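How to Clean a White Bath or Sink Deck with Black Fittings, Using Only Soap Foam and Water

Last updated: 2023-07-26
1,312 shares | 376 comments

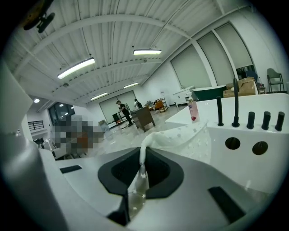
I have cleaned black fittings for many years, first at home and later in the workshop in Bisstead, where we keep tubs and sinks before they go to the customers. Black looks very nice when it is new. After one month of careless cleaning it looks gray, and then people write to me and ask which product will make it black again. For most of them I have no good answer. If the finish is scratched, it stays scratched. So this page is about cleaning in such a way that you do not arrive at that point.

The method is slow the first time, maybe half an hour. When you know your own fixture it takes ten minutes.

What you need

- Liquid soap from a pump bottle. A plain hand soap is good enough. I have used the Wevato one since March and I am satisfied with it, but the cheap ones from the supermarket also work. The smell does not matter for the cleaning.
- Two soft cloths. I mean the thin kind made for glasses or windows. Old T-shirt cotton is also fine if it has no print on it.
- One soft toothbrush that you do not need anymore.
- A bowl for 200 ml of warm water, and the same amount again for later.
- Some cotton thread or unwaxed dental floss.
- A dry towel, large enough to lie in front of the fixture.

What you should put away

Please put away the powder cleaner, the green side of the sponge, the steel wool, and everything with bleach. Vinegar I also put away. I know that many pages recommend vinegar for lime, and on a chrome faucet I had no trouble with it. On black I had trouble two times, and the second time it was the expensive spout of a customer. It left a pale mark like a tear, and it did not go out again.

The "magic" white sponges are also a kind of very fine sandpaper. They are good on the white surface if it is ceramic. Do not let them touch the black parts.

Step 1. Empty the deck

Take everything away: bottles, cups, razors, the small dish with the rings. Do not only push it to the side. Soap runs down from a pump bottle and makes a ring under it, and this ring is often the dirtiest place of all. Wipe the bottom of the bottle too before it comes back, otherwise you will have the same ring tomorrow.

If you have a hand shower that can be pulled out, pull it out a little now and look at the part that is normally hidden.

Step 2. Rinse before you touch

Dust and sand are what scratches. If you go with the cloth on a dusty black knob, you are grinding it. Pour warm water over every fitting, or squeeze the wet cloth above it so the water runs down. Wait one minute. Then do it again.

Be careful where the water goes. If the deck is not sealed well around the fittings, the water finds its way inside. On a fixture that stands on the floor without being installed, there can be open holes in the front or the back, so lay the towel first.

Step 3. Make the foam in a bowl

Many people pump the soap directly on the faucet. Then there is too much soap in one place and nothing in the other, and you rinse for a long time. I do it like this: three pumps of soap in the bowl, then the 200 ml of warm water quickly over it from a little height, and then stir with the toothbrush until there is more foam than water.

You want to work with the foam and leave the water in the bowl. Foam stays on a standing surface, like the side of a tall spout, and it has time to make the dirt soft. Water with soap runs down immediately.

If your water is hard, the foam will be poor. Then use one more pump. More than five pumps makes no difference in my experience, only more rinsing.

Step 4. From the top to the bottom

Put foam on with your hand or with the cloth. Begin with the tallest fitting and go down. For a curved spout, start on the top of the curve, follow it to the mouth, then return and follow it to the foot. On the underside of the curve you will find more dirt than you expected, from the hands that hold it.

Leave the foam for three minutes. It must not dry. In a warm room, two minutes.

Then wipe with the soft cloth, with almost no pressure. Go along the length of the part, in one direction. I was taught to make circles, and I have stopped with it. On a matte surface the circles can be seen later when the light comes from the side.

Step 5. The knobs

When several knobs stand in a row, the narrow space between them is the problem. The cloth does not go in, and people push it in with a fingernail or, worse, with a screwdriver.

Take a long strip of cloth, put it behind the knob, hold both ends, and pull it left and right as you polish a shoe. Two or three pulls are enough. Then turn the knob a half turn and repeat. Turn it back when you are finished! I have made my own sleeves wet many times in this way.

For the line where the knob meets the deck, use the thread. Wet it in the foam, lay it one time around the foot of the knob, and pull slowly. The first time you do this the thread will come out brown or gray. Cut a new piece and repeat until it stays clean.

The toothbrush is for the white deck near the knob, with short movements away from the black. It is soft, but I still do not rub the black parts with it.

Step 6. The mouth of the spout

Look from below, if necessary with a mirror. If you see white crumbs, it is lime. Most spouts have a small insert which can be unscrewed by hand or with the plastic key that came in the box. Take it out and brush it separately under warm water. If there is very much lime, the insert alone may lie in a lime remover, far from the spout, and you rinse it very well before it goes back.

If the insert does not move, leave it. Pliers will leave teeth marks in the finish. For two of our spouts I have ordered new inserts from Gavalas, with the key, and it was less money than a lunch.

Step 7. The white surface

Only now comes the deck. The foam that ran down from the fittings has already done half of the work. Add a little fresh foam and wipe toward the basin, so the dirt goes to where the water goes.

For yellow or gray lines in the corners, let the foam lie for ten minutes and use the toothbrush. For acrylic, do not use more than this. For ceramic you may be a little stronger. If you don't know which one you have, knock on it with a knuckle. Acrylic sounds dull and feels warm, ceramic sounds hard and feels cold. It is not a laboratory test, but I was rarely wrong with it.

Step 8. Rinse, and rinse again

Pour the second 200 ml slowly over the fittings with the cloth under your hand, and let the faucet run for the basin. Soap which stays on black dries to a gray film. I believe half of the people who tell me that their black has become old have only soap on it. So if yours is gray, do Step 8 alone, three times, before you become sad.

Check with a finger. Clean black is a bit dull to the touch. If your finger slides like on oil, there is still soap.

Step 9. Dry it

Take the second cloth, the dry one. Dry the fittings first and the deck after. Do not let it dry in the air, at least not where the water is hard. Each drop leaves its small white circle, and next week you will be cleaning circles.

How often

At home, with two or three people using the bath, I do the complete method every second week. On the other days I only dry the spout and the knobs with a cloth after the last person. In a place where many hands come to it, every evening is better.

Questions I receive often

About wax and protection sprays: I tried the Waltoveo spray for one summer. The water rolled off very nicely in the beginning, then it wore off on the places where one grips, and the knobs were shiny on one side and matte on the other. It took me several washings to remove it. I would not use it again on matte black. For glass I still have the bottle.

About dish soap: yes, it can be used, but take less. Half a teaspoon for the bowl. It is harder to rinse.

About bath foam: it cleans a little, but it contains oils for the skin, and these remain as a film. Please use it for the bath.

About a scratch that is already there: wash, dry, and look again in daylight. Some scratches are only a line of metal or plastic that another thing has left on the surface, and they go away with foam and patience. A real scratch you can feel with the nail. I have seen people use a black marker. From one meter it is acceptable. It must be renewed after each cleaning.

About brushed gold and copper colors, I have too little experience to write something. The cloth and the foam should not harm them, but try first on the back side of the foot, and wait one day before you do the rest.

1,892 people saved this page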